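Medden Pocket Buds in salmon pink
In stock – ships from our Engelbrecht Street shop

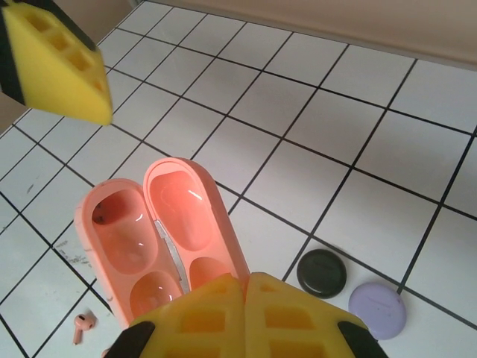 Why I stock these

I've sold earbuds out of this little shop for long enough to be picky about them, and the thing I'm pickiest about is the case. You handle the case way more than you think you will. It lives in your jeans, it gets chucked in the console of the car, it goes through the airport tray with your keys. So when Medden sent me samples I spent the first evening just opening and closing the lid on the couch like a total weirdo, and I ordered a carton the next morning.

I went with the pink for the shop because it's my favourite colour of the lot (a proper salmon, on the warm side) and because you can find it in the bottom of a bag. My own case before this was black and I lost it in my own car twice!

The case

It's a rounded rectangle with no sharp corners to dig into your leg. The lid opens right out so you can get your fingers in, and inside there are moulded hollows for the buds to sit in. The inside is glossy, and gloss shows fingerprints, so if that sort of thing bugs you keep a soft cloth handy. I give mine a wipe on Sundays when I do my glasses.

The case battery is 500 mAh. I get 21 hours out of it all up, counting the top-ups for the buds, and I listen at a fairly middling volume on the bus and then all afternoon while I'm packing orders. If you like it loud you'll get less. It charges by USB-C and there's a short cable in the box – short enough to be annoying if your power point is behind the bed, so you might want to use your own.

How they sound

Warm, a bit heavy in the bass, very good for podcasts. I wouldn't buy them for classical. Calls are fine indoors and so-so in wind, same as everything else at this price. If calls are your main thing, have a look at the Ivari Talk instead, they cost more but the mic is miles better.

Fit

Three sizes of tips come in the box and the medium ones are already on. Try the small ones before you give up! I had the wrong size in for a week and kept wondering where the bass had gone. The tips pull off with a bit of a twist and can be washed in warm soapy water. Let them dry right through before they go back on.

Cleaning the case

Cotton bud, dry, into the hollows. Lint collects down there and then the buds don't sit properly and don't charge, and I get an email saying they're faulty. Nine times out of ten it's pocket fluff. No sprays please, and no water anywhere near the inside.

Will it fit my Vedow sleeve?

I get this one a lot. The older Vedow silicone sleeve is too narrow, sorry. The newer stretchy one goes on fine but you have to start it at the bottom corner and work your way around.

Delivery and returns

Orders in before lunch go out the same day. You've got 30 days to send them back if you don't like them, and all I ask is that the case comes back with its box and cable. Opened tips I can't resell, so I take those out of the refund (it's a couple of dollars).

The next carton is due in September and will have the grey and the navy as well. If you want one put aside, send me a note through the contact page and tell me which colour.

Page updated 8/31/20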